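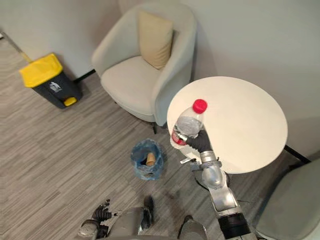

Robots d'entretien : Jenetia prépare son budget d'équipement

Dernière mise à jour : 30 juillet 2026
Imprimer | Envoyer par e-mail | 14 partages | 3 commentaires

Tenir une bouteille en plastique au-dessus d'une table ronde, entre deux fauteuils, avec la poubelle à couvercle jaune dans le coin : voilà le genre de petit travail dont on parle beaucoup chez Jenetia ces temps-ci, et il faut dire que la question occupe du monde, des équipes de ménage jusqu'à la comptabilité !

Le gestionnaire de bureaux, qui entretient 192 salons et salles d'attente, souhaite s'équiper de quatre robots à deux bras pour le ramassage des déchets et le rangement courant. Deux fournisseurs restent en lice, Tumov et Zabala. Le premier propose une location à 399 euros par semaine et par machine, entretien compris. Le second préfère la vente, avec un contrat de maintenance à part, dont le détail est encore attendu (et on l'attend avec une certaine impatience).

Reste tout ce qui vient autour, et que les devis ne disent pas toujours très clairement : les bornes de recharge, les mains de rechange, la formation du personnel. Une enveloppe de 2 000 euros est prévue pour ce dernier point, que les équipes, très curieuses de la suite, trouvent un peu mince. Le cabinet Isska remettra son étude comparative en octobre, et la commande ne sera passée qu'après sa lecture.

Imprimer cet article | Envoyer à un ami
3 commentaires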